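Rapport d'avancement à l'attention du fonds Aebischer
Programme Okent — manipulation d'objets souples en milieu domestique
Objet : compte rendu de la journée de démonstration du 30/5/24

1. Rappel du cadre

La convention signée en février prévoit que l'équipe du programme Okent présente ses travaux à un public extérieur avant le versement de la deuxième tranche. Cette présentation a pris la forme d'une journée portes ouvertes, organisée sur le site de Grirkach, avec une séance en atelier le matin et des démonstrations en logement l'après-midi. Le présent rapport en expose le déroulement, les résultats et les suites envisagées. Les pièces financières font l'objet d'un envoi séparé.

2. Préparation

La coordination a été confiée à Esi Mensah. Benedikt Holzer a assuré la mise en sécurité de l'atelier et la rédaction des consignes remises aux visiteurs à leur arrivée. Deux points ont demandé plus de travail que prévu : l'obtention de l'accord écrit des occupants des logements et la révision des pinces manuelles, dont plusieurs articulations présentaient un jeu excessif. Les pièces de remplacement, commandées auprès de Mernodska, ont été livrées avec une semaine de retard. La répétition générale a donc été écourtée, sans incidence sur le programme annoncé.

3. Fréquentation et déroulement

La journée a accueilli 200 visiteurs, répartis en groupes successifs. Le public se composait pour l'essentiel d'étudiants, de personnels d'établissements médico-sociaux et de représentants de collectivités. Le groupe délégué par le fonds a suivi l'ensemble du parcours.

En atelier, Jin-sol Kwak a présenté la chaîne complète, de l'enregistrement du geste à son exécution par le bras. Les essais de saisie sur textile plié se sont déroulés conformément au protocole. Un arrêt a été nécessaire en fin de matinée à la suite d'une perte de calibration ; la reprise a eu lieu après le déjeuner et les visiteurs concernés ont été invités à rejoindre un groupe ultérieur.

Les démonstrations en logement portaient sur l'acquisition des gestes au moyen des pinces tenues à la main. L'exercice retenu était le rangement de petits articles souples dans un carton posé sur un lit. Il présente deux difficultés que l'atelier reproduit mal : un support qui se déforme sous la charge et des objets dont le contour change à chaque prise. Les visiteurs volontaires ont pu manier l'outil eux-mêmes, sous la conduite de Berkay Soylu.

4. État des enregistrements

Le corpus compte à ce jour 1 614 séquences validées, pour un objectif intermédiaire de 1 000 fixé par la convention. Elles proviennent de sept logements. Les séquences réalisées par les visiteurs ne sont pas comprises dans ce total et ne serviront pas à l'apprentissage, les consentements recueillis ne couvrant que la démonstration.

La répartition par type d'objet demeure inégale. Les articles pelucheux et froncés, chouchous notamment, sont bien représentés — les emballages transparents le sont nettement moins, et leur détection reste le principal point faible du modèle actuel. Un complément de collecte est programmé sur ce poste.
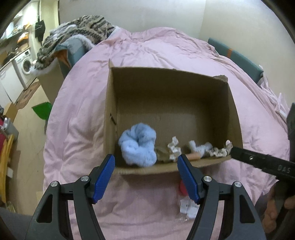
Tamsin Whitfield a fait observer, lors de l'échange de clôture, que le carton facilitait sans doute la tâche, ses parois retenant les articles au moment du dépôt, et qu'elle aurait souhaité voir le même exercice conduit avec un tiroir ou un sac souple. Elle a également demandé que les échecs de saisie soient publiés avec les réussites.

L'équipe a pris acte de ces deux remarques. L'essai en tiroir figurait déjà au calendrier ; il sera avancé. L'essai en sac suppose une tenue à deux mains et un protocole distinct, dont le coût reste à chiffrer. Quant aux échecs, ils sont conservés et annotés depuis le début du programme. Leur publication appelle l'accord du fonds, que nous sollicitons par le présent rapport.

5. Suites et demandes

Il est proposé au fonds :
— de constater l'atteinte de l'objectif intermédiaire relatif aux séquences validées ;
— d'autoriser le versement de la deuxième tranche ;
— d'approuver le report d'une partie du budget de déplacement vers le remplacement des articulations de pinces.

Une seconde journée de démonstration est à l'étude. Sa tenue dépendra de la disponibilité du site de Grirkach et de la stabilité de la calibration, sur laquelle une note technique vous sera transmise avec le prochain rapport.

Programme Okent, site de Grirkach — Contact — © Okent, tous droits réservés — Haut de page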